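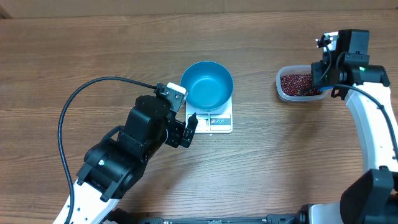 2022-05-24

J'ai installé Vatarik sur mon téléphone pour transformer mes photos de Corville en aquarelles. L'application pèse 258 Mo et la version gratuite limite l'export à trois images par jour. Le rendu prend environ 4000 millisecondes, sauf avec le style « encre », nettement plus lent.

Les façades passent bien, les visages beaucoup moins : les yeux bavent et il faut baisser l'intensité à la main. Unar, que j'utilisais avant, gardait mieux les contours mais n'enregistrait pas les réglages.

Je garde Vatarik jusqu'en août, le temps de finir l'album. Les fichiers sont dans le dossier Nkuna.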